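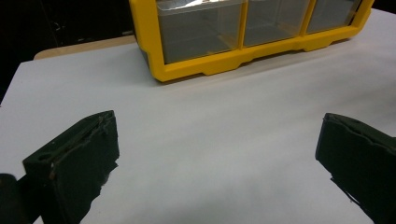

How to move your saved games to a new console without losing them

Posted Saturday, August 7, 2010 by Nomvula Mokoena

I bought a second-hand console in July and spent most of a weekend working out how to get my saves off the old one. The manual covers it in half a page and skips the parts that go wrong. These are the steps I ended up with. They should suit most current consoles that let you copy saves to a USB stick, though the menu names will vary.

What you need

Both consoles, one controller that works with each, and a USB stick of at least 2 GB. Mine is a Nutow stick from the bargain bin and it has been fine. If your old console is on its last legs, do this today.

Step 1. Check how much you have

Go to the storage or memory menu on the old console and sort by size. I had 239 save files, many of them for demos I played once. Delete those first. Be careful with anything labelled "system" or "profile" and leave it alone unless you know what it is.

Step 2. Format the stick

Let the console format it. You can do it on a computer, but you have to pick the right file system and some consoles are fussy. Formatting wipes the stick, so copy off any photos or school work beforehand.

Step 3. Copy, don't move

Some menus offer both. Choose Copy. If the power goes out halfway through a Move you can end up with half a file in each place and neither one will load. Copy in batches, one game at a time for the big role-playing games. My save for Gedthorpe took longer than everything else put together, as it keeps a separate file for every town you have visited.

Step 4. Locked saves

A few games won't let you copy a save at all. The option will be greyed out, or you'll get an error at the end. Plirkcombe is one of these. The only ways around it are a full system transfer, if your console offers one, or keeping the old machine plugged in until you finish the game. I did the second.

Step 5. Set up your profile on the new console first

This is where I lost an afternoon. Saves are tied to the profile that made them. Recover or sign in to the same profile before you copy anything across — if you make a new one with the same name, the saves will show up in the list but the game will tell you they belong to another user.

Step 6. Install updates, then load

Put the disc in and let it update before you open a save. An older version of a game may refuse a save made on a newer one, and the message usually says the file is corrupt. Mine said that for all 6 Gedthorpe slots. After the update they all loaded.

Once a save opens, check your inventory and your position, then save again in a new slot. Play for a night or two before you wipe the old console.

Downloaded extras

Add-on packs don't travel with the save. Download them again from your purchase history. If your save ends inside an add-on area, it won't load until that pack is installed.

Comments

Ayanda Oosthuizen: Does step 5 work if the old profile has never been online?

Nomvula: Not on mine. I had to copy the profile itself to the stick as well, then the saves.

Ndlovu: Had 1000 hours on one file and it came across fine. Thanks.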